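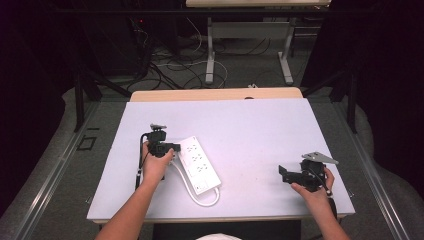 **Power board keeps tripping when the heater is on, is it the board or the wiring?**

Posted by Brodie Tipoki, 4 April 2021

We rent a two-bedroom unit in Gresley and the study only has one double power point, behind the desk. I run a power board off it with the computer, a monitor and a small fan heater. For the past couple of weeks the board has been cutting out when the heater goes to high. The switch on it pops and everything goes off. The safety switch in the meter box stays on and the rest of the unit is fine.

On low the heater runs for hours with no trouble. The board came with the desk when I bought it second-hand, so I don't know how old it is. The plug felt warm last time I pulled it out, and there is a faint brown mark beside one of the pins.

I've asked the agent about a second power point and been told it would be looked at in September, when they do the inspections. Can I buy a better board in the meantime, or is this an electrician job now?

---

**mossvale_kev**

Get rid of the board. I had one do the same and a new one fixed it. Paid under twenty bucks at the hardware shop in McAlister. Get one with surge protection and you'll be right.

---

**Tanya R**

Stop using that board today, brown mark or not. Discolouring near a pin means it has been getting hot at the contact, and once that starts it gets worse. I'd leave the power point alone too until somebody has checked it, as the heat could be coming from the wall side. Worn contacts in an old power point don't grip the plug tightly, and a loose fit under a heavy load makes heat.

As for the tripping, have a look at the rating on the back. Most boards sold here are rated at 10 amps, or 2400 watts in total across all the outlets. If your heater is 2400 watts on high, it uses the lot before you've turned the computer on. The cut-out is doing its job in that case. It's also possible for the overload switch to get weak with age and trip early, but I wouldn't spend time working out which one you've got.

A heater should go straight into the wall. Yours is a double, so put the heater in one side and a new board for the computer and monitor in the other, once the point has been checked. Don't plug one board into another to get more reach.

On the renting side, report the brown mark in writing with a photo and say the plug was getting warm. A request for an extra power point can wait for an inspection. A possible electrical fault is normally treated as an urgent repair, and the agent should send a licensed electrician well before September. Don't take the cover off yourself.

When we had a point replaced at our old place in Jusley it was $210 including the call-out, and the landlord paid.

---

**gumleaf3**

Agree with Tanya about the wall. Surge protection won't help with this, it's for spikes coming in from the supply and does nothing for a heater pulling too much.

Also, if you do throw the board out, cut the cord off first (unplugged, obviously) so somebody doesn't take it home from the tip. Our council takes them with the e-waste, not sure about yours.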